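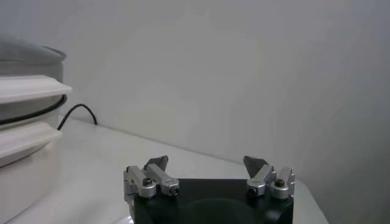 What do you get when you download the Trandov kitchen set?
Recordings of a two-armed robot working at a tabletop steamer, 98 episodes in all, with the camera views and arm positions lined up in time. Rusora offers it as an add-on to the Trandov starter kit, and you can use it without owning the kit.

Data card, updated March 31, 2024
Maintained by Colette Maillard

What's in it

Each episode is one try at a short kitchen job: working with a lid, reaching for a bun, handling a plate. There is a head view plus a wrist view for each arm. I love the wrist views – you get right down to the fingertips, and small mistakes in the approach show up early.

Episodes are stored one per folder, with a plain text note giving the task and the operator's comments. Please read the notes! Some of them are better than my labels. 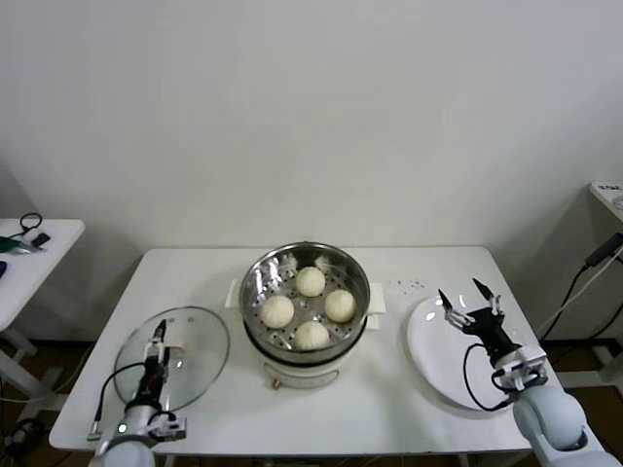
Steamed buns are a great test item. They are soft and pale, and their surfaces don't give a vision model much to hold on to. A shiny steel basket makes it harder still, and clear glass is harder again, so if your depth estimates fall apart near the lid, you are in good company.

Splits

Train: 7 folders
Test: 6 folders, kept apart by operator

Each folder holds several episodes. The loader from El Fassi reads them as they are. The older Kernberg loader works too, but it drops the right wrist view unless you set both_wrists to true.

Known gaps

Failed tries are kept and marked "fail" in the note. In 20 episodes the left arm positions lag the video a little; these are listed in lag.txt. Force readings are missing throughout, and I would really like them in the next release.

Found a bad label? Open an issue with the folder name and the episode number.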